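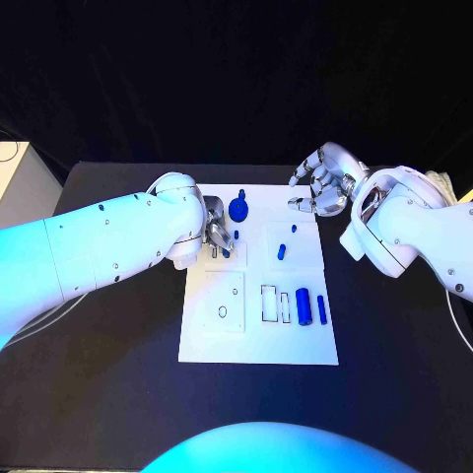

Sargate parts depot to change opening hours

The trade counter at the Conusport depot in Sargate will open at 7am from March, an hour earlier than at present. Closing time stays at 4pm.

The depot holds 956 stock lines, mostly pipe fittings, fixings and seals. Orders of up to 16 lines can be collected the same day if placed before noon. Larger orders will go through the Flundondale warehouse and take one working day.

The minimum order for free delivery rises from £42 to £100. Account holders in Yuen are not affected - their deliveries run under a separate contract.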